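We use cookies to remember your settings and count visits. By staying on this page you accept our cookie policy.

The Great Bin Sort, a gallery of sorts

So! I finally did the thing I've been threatening to do since January and started giving everything small in this place a bin of its own. Regular readers will know that I moved to Rastcombe with way too much stuff and a closet the size of a phone booth. I can live with a big mess (a coat on a chair, fine) but it's the little things that get me. Socks, cups, chargers, the bits that end up in a heap on whatever flat surface is closest.

I had one rule going in, which was no fancy organizers. I've been down that road. I once spent 80 dollars on a set of drawer dividers from a shop in Curnberg and they didn't fit a single drawer I own. Plain plastic bins, the kind you can hose off in the yard, and color does the work that labels would do. Blue is for hard things, red is for soft things. That's the whole system, and I'm a little embarrassed by how long it took me to come up with it.

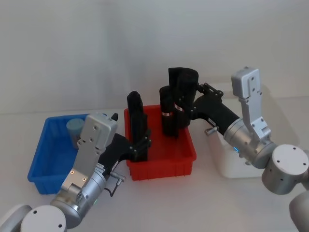 Red for the rolled-up dark stuff, blue for the cup. Early days!

I love how the rolls stand up on their ends like that. I used to fold everything flat and stack it, and then I'd pull one from the bottom and the whole pile would go over. Standing up, you can see the top of each one. Two of these have that narrow white-and-red band around the middle, so even in a bin of nothing but black you've got something to go by. I'm a big fan of a stripe.

The ribbed sides were what sold me on these, by the way. I had smooth ones before and they slid right out of my hands on the stairs (twice, same week, don't ask). And keeping the two colors right next to each other helps more than I expected. When they were on separate shelves I'd just toss things into whichever one I could reach, and then the system was over before it started.

A few people asked how I roll. I lay the thing flat, smooth it out with my palm, fold in half lengthwise, then roll from the toe end, pretty snug but not so tight that it springs open later. If it won't stand up by itself, roll it again. Thick ones are easier than thin ones. My friend Yuto Okabe rolls from the cuff end and swears it's better, and we've agreed to stop talking about it.

Still on my list: the scarves (red), the egg cups (blue, obviously), and the travel adapters, which are hard but have floppy cords and are causing me real grief. I'm leaning blue. I also want a third color for paper, maybe yellow, if I can find one in the same size. More pictures when the closet door closes without me leaning on it.

Posted September 5, 2021

Want new galleries in your inbox? Join the newsletter. Unsubscribe whenever you like.

Comments (4)

marnie_k
Adapters are soft. The cord is the part that takes up the room. Red bin, final answer!

Trekdale Tess
I did the same with my kids' things but by kid instead of by hard and soft. It lasted until one of them decided her favorite color had changed and wanted to swap bins. Good luck with the yellow, by the way, I looked all over for one.

pellworth
Do you roll pairs together or each one on its own? Mine come out like baseballs when I do them together and they won't stand up at all.

oldhallcloset
Cuff end. Yuto is right.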